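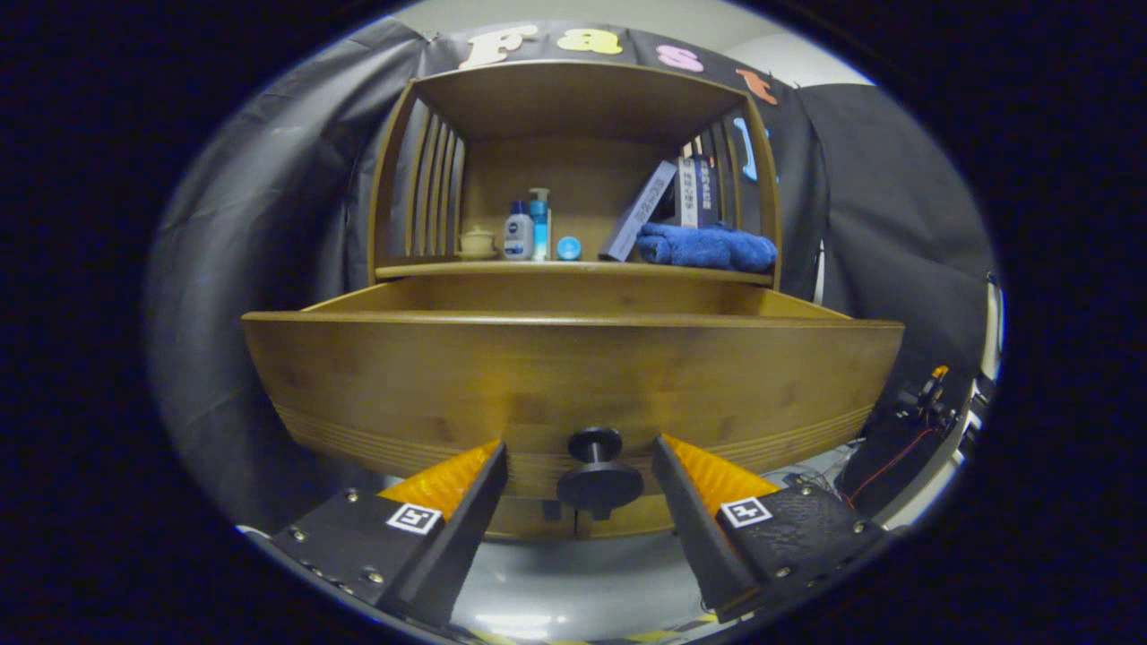
Bamboo is the speediest plant around, and it's a grass! Yes, it's a cousin of the stuff on a soccer field, even though some kinds grow taller than a house. People turn it into flutes, fishing poles, floors and furniture, like a honey-brown cabinet with a drawer you open by its round black knob. If you ever get close to bamboo furniture, hunt for the grain – those thin lines run the way the plant grew.

How fast is fast? Some kinds can shoot up more than 2 feet in one day. Wow! A new shoot pokes out of the ground already as thick as it will ever be, then stretches upward like a telescope.

Now tap a bamboo pole. Most are hollow inside, with solid walls at the bumpy rings. Those rings are called nodes, and they help keep the tall stem from bending flat in the wind.

So how do you get a flat board from a hollow tube? Workers split the pole into long strips, shave them smooth and glue them side by side under a big press. Heating the strips with steam can turn them from pale yellow to a toasty brown – a bit like making caramel!

And pandas? They munch bamboo for half the day or more, leaves, stems and all.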